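From the Brirkdale Office Newsletter
Oct 2, 2023

The Great Paper Reckoning

By Rochelle Stubbs

Every company has a retention policy. Ours is nine pages long and was last opened, according to the file properties, by the person who wrote it. The short version is that we keep what the law says to keep, we keep contracts for as long as anyone might argue about them, and everything else goes. The long version is that we have never thrown out a single thing.

I know this because last month I went looking for one signed page from the Salgado job. I found it, eventually, behind a folder of lunch menus from 2000. Two of those restaurants are now banks. I also found the warranty for a fax machine, three copies of a memo asking people to make fewer copies, and a sealed envelope marked IMPORTANT that held another, smaller envelope.

So October is cleanup month. Flukard is sending a shredding truck at the end of it, and they charge by the bin, so please flatten things.
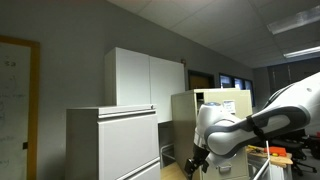 The rules are simple enough. If a paper is older than seven years and isn't a contract, a deed or something with a payroll number on it, it goes in a gray bin. If you aren't sure, put a sticky note on it with your name and a question, and I'll get back to you. Please don't put a sticky note on all of it. I've seen that done. Start with the big stuff, by which I mean the tall cabinet with the two doors and the lateral file in front of it, and only then move on to your own desk, where I realize the emotional attachments run deeper. Whiteboards count too. If the writing has faded to the point where you can't tell whether it says "3a" or something else, the plan it belonged to has probably gone ahead without us.

A word about scanning. Some of you have asked if we can just scan everything and be done with it. We tried that with the Cloteck files. We now have a folder on the shared drive with 2227 documents in it, every one of them named "scan" and a number, and we still have the paper. Scan a thing if you'll need to find it again, and give it a name a stranger could understand.

Staples can stay in. Binder clips can't, and I'd like them back. Same goes for hanging folders in decent shape, which can be left on the table by the copier.

If you come across the key to the old supply closet, please bring it to me. We got in there two years ago with a screwdriver and would like to stop doing it that way.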